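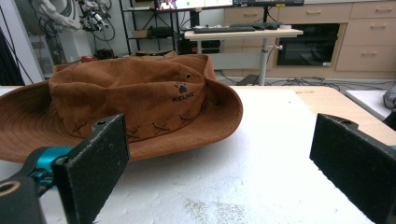 The bus left Farombridge at 5, while the reserves were still putting the corner flags away. I had played 9 games for the first team by then, all of them off the bench, and I knew the drill. You sat in the third row, you kept your headphones low and you did not ask the coach who was starting.

We were playing Grinov in the cup. They were two divisions up and had a proper stadium, with seats the colour of old mustard and a tunnel that smelled of liniment. I had watched them on telly as a kid.

The goalkeeper slept. The centre backs played cards on an upturned boot box. Somewhere past the Brorno turnoff the coach came down the aisle and put his hand on my headrest.

"Left side tonight," he said. "You right with that?"

I said I was. I had never played left side in a real game. He nodded and went back to his seat, and I looked out at the paddocks until it was too dark to see them.

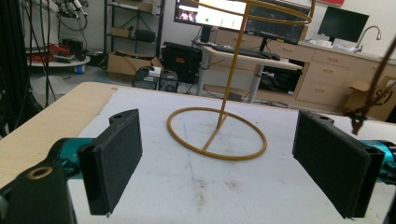
Photo: Virág

In the change room I taped my ankles twice. The first go was too tight and my toes went numb. Our captain read out the marking for set pieces and I was on their number 2, a fullback with a neck like a strainer post. He had 256 games to his name. It said so in the program.

He went past me in the opening minute and again soon after. The third time I stayed on his inside shoulder and he had to turn back. He gave me a look as if I had borrowed something without asking.

They scored before half-time from a corner. It wasn't my man. I checked anyway, going back over it while we walked to the centre circle.

Late in the second half the ball came loose near the touchline and I got there first. I hit it across the box as hard as I could. Our striker slid in and missed it by the length of a stud, and it ran out for a goal kick.

We lost by the one goal. The fullback shook my hand and asked how old I was. When I told him, he laughed and said he had boots older than that.

On the bus home I sat in the third row again. The coach walked past without stopping. A bit further on he turned around.

"Training's at 9," he said. "Bring your left foot."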